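Holiday Stall Safety Checklist, With My Comments
Updated 23 Nov 2018

I do the walk-through for the Skonberg winter market, and every year people ask me what I look for. So I've typed up my own list with notes on how it went this time. Borrow it if you sell at markets too!

1. Stall frame and legs
Result: OK after a fix
Push on every corner post, hard. Two of the Flerkel frames rocked when I leaned on them, and in both cases the locking pin had been left half out (easy to miss with gloves on). Pins in, pushed again, solid. I also hang weights on all four legs, even indoors, ever since that windy load-in back in August.

2. Extension cords
Result: one pulled
Run your hand down the whole length with the plug out of the wall. I found a nick in the orange one by the fudge stall and took it home with me so it wouldn't sneak back into the box. Cords go along the wall, never across the aisle, and please don't tape them under a rug. Heat builds up and you can't see the damage.

3. Lights
Result: OK
String lights only, and no more strings joined end to end than the box says. The 200 watt floods we used to have are gone, and I don't miss them one bit. They got hot enough to brown a paper sign.

4. Heaters
Result: not OK on first visit, OK on second
Ugh, heaters. The Munshi Hall rules say no personal heaters at all, and I still found one running behind the candle stall. It's unplugged and out in the car now. If you're cold, wear two pairs of socks and bring a flask!

5. Fire extinguishers
Result: OK, one moved
Needle in the green, tag in date, nothing stacked in front. The one by the kitchen door had a pile of folding chairs against it, so I moved the chairs and hung the extinguisher on the hook where it belongs. Tag number 241, for whoever keeps the log.

6. Table covers
Result: OK, with grumbling
Covers should stop short of the floor on the customer side. A hem that drags is a trip hazard, and a toddler can pull a whole display down with it. Clip the corners underneath. Heavier cloth slides less than the shiny party kind, and dark colors forgive a lot, though creases still show and so do marks. Mine could do with a steam and a spot clean before opening.

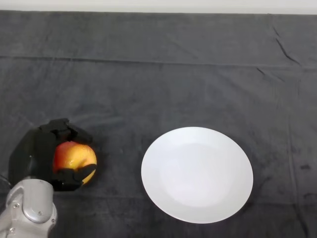
Charcoal gray, fold line and all. 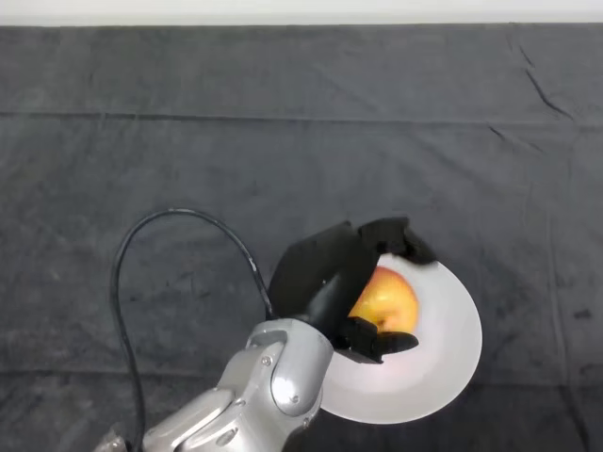

I'd also keep covers well away from candles, lit or not, and check that nobody has tucked a power strip up under the folds. I found one last year and I'm still cross.

7. Aisles and exits
Result: OK
I pace the main aisle with a Prundeo cart, the widest thing anyone brings. If the cart gets through, a stroller or a wheelchair will too. Both exit doors opened all the way. Posted limit for the hall is 170 people, and the sign is back up by the coat rack.

8. First aid box
Result: restock needed
Low on the small bandages, plenty of gauze, and the scissors have vanished again. I'll pick up a pair before load-in.

Still open: scissors, a replacement cord for the fudge stall, and a new bulb over the side steps.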